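Brindura kitchen fit-out, progress to the end of March

The white lower cabinets are in, with bar handles on the drawer fronts. The island has its slab top, double sink and faucet. We have spent 386 of the 1000 set aside for fittings - the sealant order from Isov is extra. 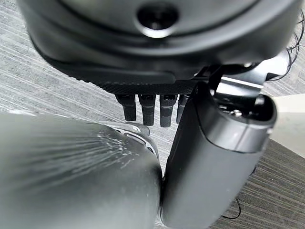
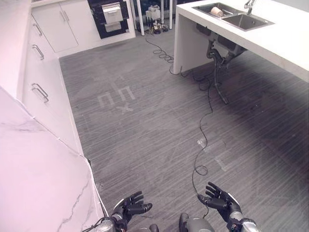
Marcela Sýkora asked whether the remaining 200 for shelf liners could wait until the next payment. It can. Darlene Hiebert will send the receipts with the April report.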